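Wiping stone counters: what I borrowed from a robot study

10/8/26

I've been helping out on the Plokari trials at Grilbridge since January, and I've picked up more about cleaning marble there than in years of doing my own kitchen.
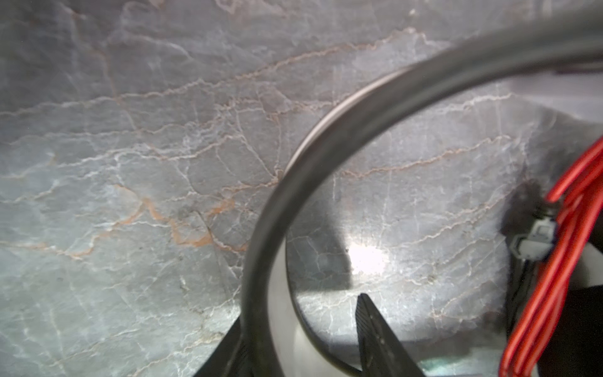 The question was a pretty small one. Does a robot arm do better wiping in straight overlapping lanes, or copying the loopy way most of us do it? We ran 389 wipes and threw out 11 where the cloth slipped, so 378 counted. Lanes left fewer missed streaks, and the gap was biggest on busy, veined stone – the kind where a dried tea ring can hide in plain sight!

So here's how I do mine now:

Fold the cloth in quarters and start at the back. Overlap each lane by half a cloth. (I used to skip this bit and it really shows.)

Turn off the ceiling light and set a lamp down low at one side. Glare right over the stone was a headache for the wrist camera, and it fools my eyes too.

Run your palm over anything orange or rusty looking. If it's flat it may just be veining, so don't scrub at it. A crusty edge gets warm water and a drop of dish soap.

No vinegar or lemon on marble, ever. It etches.

Dry with a second cloth, same lanes, same direction.

One warning about the numbers: almost 100 of those wipes were on a single slab, and we haven't tried rough or honed stone yet. The folks at Medthorpe want to repeat it on granite with another 50 runs. I'll add their results under the tips when I get them – and if you have soapstone, I'd love to hear how you clean it.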